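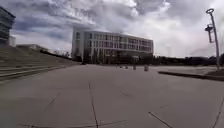
Plaza Trials Begin for the Workshop Rover

2022-07-20

Members of the Welotside shared workshop have moved their delivery rover out of the back bay and onto open paving for its first outdoor trials. The build, known as Paucar, was started by Gonçalo Arruda and has been a group project since June.

The plaza was selected for its long, flat run of concrete. The joints between the slabs give the wheel encoders something to contend with, and the bollards and broad steps are useful test cases for the obstacle software. Rigoberto Ticona has rewritten the steering routine so that the rover slows before a curb and waits for a clear path.

The chassis is welded from salvaged bed rails and carries a rated load of 14 pounds. Members have spent 2,000 dollars to date, most of it on motors and the battery pack. A replacement motor controller has been ordered from Hevano, and the present one is limited to half power until it arrives.

Trial sessions are open to all members who have completed the battery safety class. Each session is limited to four people. Those wishing to attend should sign the sheet beside the drill press. Spare wheel hubs are still needed, and donations may be left in the Paucar bin.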